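Sarncombe workshop notebook – small parts
Filed under: Bench notes / Storage and sorting
Print this page | E-mail this entry

July, 9.40 am. Trying the blue compartment tray for the round silver bits! 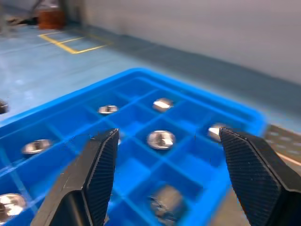 Blue tray, one part to a cell.

Love this tray already – the shiny parts show up brilliantly against the blue, far better than in the old Grirnine tins. Ordered 100 more parts from Krawczyk, 94 came, so chase the rest. Bag them in lots of 20 until the second tray turns up. Still want labels along the rim (try the Voltska tape?). Check bores after lunch.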